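Looking after a two-finger hand gripper

Ours is a Rendar, black fingers on a white mount, and it has the temperament of a cheap umbrella. Five habits keep it civil.

Check the pivot screws before you check anything else. A quarter turn loose and the tips stop meeting, and you will blame the software for an afternoon. I did, in October.

Wipe the slit between the fingers with a dry brush. Never oil it — oil collects lint, and lint always wins.

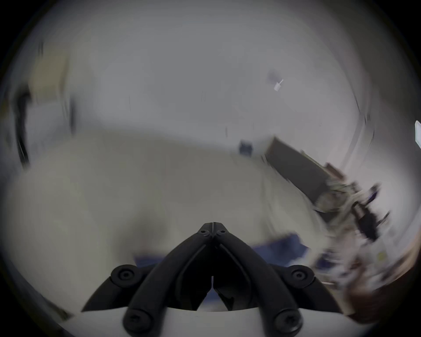 Snug the two small screws near the tip by hand, a little on one side, then a little on the other. Tirta Pillai uses a power driver for this. Tirta Pillai also buys a lot of screws.

Open and close the fingers slowly 5 times after any repair and listen. A click means a washer is in the wrong place, or in your pocket.

Try it on cloth before anything hard. A crumpled shirt will show up a crooked finger faster than a block will, and it doesn't chip. 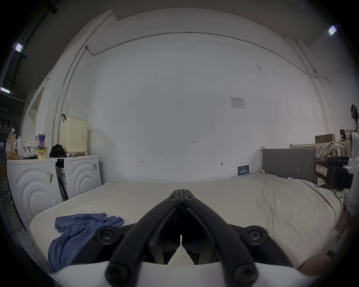
Gripper over the bed, blue cloth to the left.

Write down the cycle count when you change the screws. Mine went at 3585. The leaflet suggests 2000, in very small type.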